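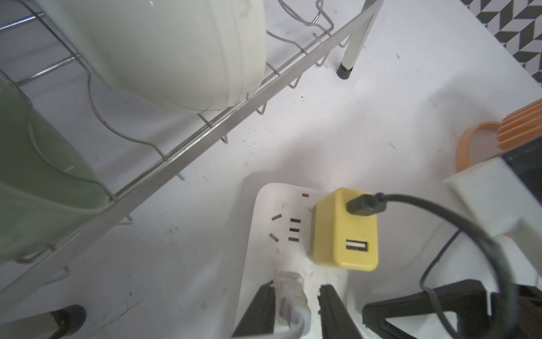 The kitchen corner at the Ravard open day

Ravard opens its building to visitors once a year, in August, and I went along for the morning session. Tickets were free and limited to 110 people, split into groups of 30. The tour lasts a little under two hours and covers the print room, the Narno storage hall and a row of household set-ups. I spent most of my time at the last of these.

Our guide was Nokuthula Ngcobo, who has looked after the household set-ups for 3 years. She kept the talk short and let people look for themselves.

The kitchen corner is a white surface with patterned walls on three sides, and it holds the sort of things that end up next to a sink: a dish rack, some bowls, a fan, a power strip with chargers in it. The strip had the most in common with my own kitchen. It has a small red light near one end and sockets in more than one shape, and there are crumbs on the counter next to it.
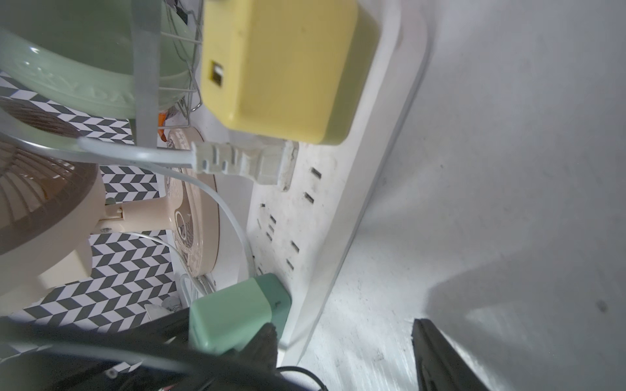 The power strip, with the yellow and mint green chargers and a white plug between them.

Ngcobo said the chargers are the items people ask about most. The yellow one is big and boxy, with a USB port on the side. The mint green one is a smaller cube. A woman in our group wanted to know if the strip was a Truller. Ngcobo didn't know but wrote down the question.

My own interest was the dish rack, as I am shopping for one. It is stainless steel with two tiers and takes up less counter than I expected. Bowls go on the lower tier on their sides, and a cup fits in the wires above. The feet are rubber - the rack I have now has bare metal ones and scratches everything.
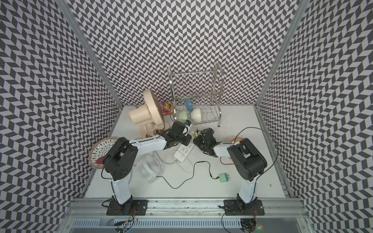 The kitchen corner, with the two-tier dish rack toward the back and the desk fan to its left.

After that we had coffee in the Fujimoto room upstairs. There is a display there on the building, which covers 3,000 square meters and was a shoe warehouse before Ravard took it over.

Parking is behind the loading dock and was full by 9:30. The elevator is slow, so take the stairs if you can. Registration for next year's tour opens in May, and the morning session fills up first.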